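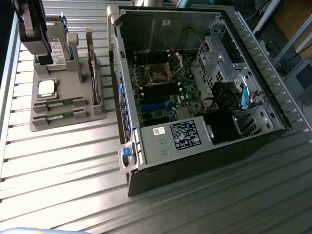

Home Archive Topics Contact

Apr 13, 2023
By the Brzozowska Reading Room

The Reading Room wishes to inform its readers of the present state of the household paper project. Over the winter, 2,114 pages of family letters, receipts and school reports were sorted by decade and placed in acid-free folders. A further 705 pages remain in the original boxes and will be sorted as time allows.

Readers have asked which folders are in use. The letter size from Carkex has proved suitable for most items. The larger Mivivance folder is reserved for maps and certificates, which should be stored flat. Letters are unfolded once, kept with their envelopes, and marked in soft pencil on the back -- never in ink.

Newspaper clippings require separate treatment. The paper is acidic and will stain whatever lies next to it. Each clipping is therefore copied onto plain paper, and the original is kept in its own sleeve. Two clippings from the Brarkov years could not be unfolded safely and have been left as they were.

A written index is in preparation. It will list the sender, the place and the year, where these are known. Requests from relatives for copies are welcome during April and will be answered in the order received. Please allow 30 days.

2 comments

pinecone_hill: Do you take the staples out first? Mine have rusted right through the page.

Brzozowska Reading Room: Yes. Staples and pins are removed before filing, with a thin blade and some patience.

Older posts Newer posts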